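The **Jolus Cup** is a student robotics competition in which school and college teams program a small robot arm to handle ordinary kitchen items. It is run by the Mostemeo robotics club and takes its name from the club's first arm. Heats are held on a Friday in November.

## Format

Each team works at a stretch of kitchen counter and has to pick up, move and set down items chosen by the judges. Teams don't see the items until the morning of their heat. Arms may be built or bought, but the gripper fingers have to be made by the students, and the total cost of parts can't go over $2000. A team is marked on placement first and time second - a dropped item scores nothing, however fast the run.

The 32 entries at the most recent event were split into two groups, Devico for first-year teams and Pylypenko for those returning.

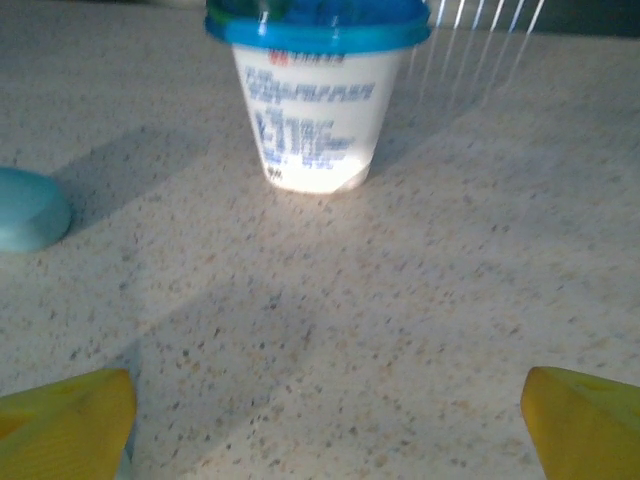 *Wrist camera view of a lidded cup on the counter, with the gripper's yellow fingers open in the foreground.*

## Practice and recordings

Teams practise by driving the arm by hand and saving what the wrist camera records. Club coordinator Shiela Ignacio set up a shared library so that smaller schools could train on the same material as larger ones. It holds about 3000 practice runs, of which 332 are of cups and other drinkware. Runs are labelled by the students who made them.

Lighting isn't controlled, either in practice or at the heats. A proposal to supply each counter with a standard lamp was voted down by the teams.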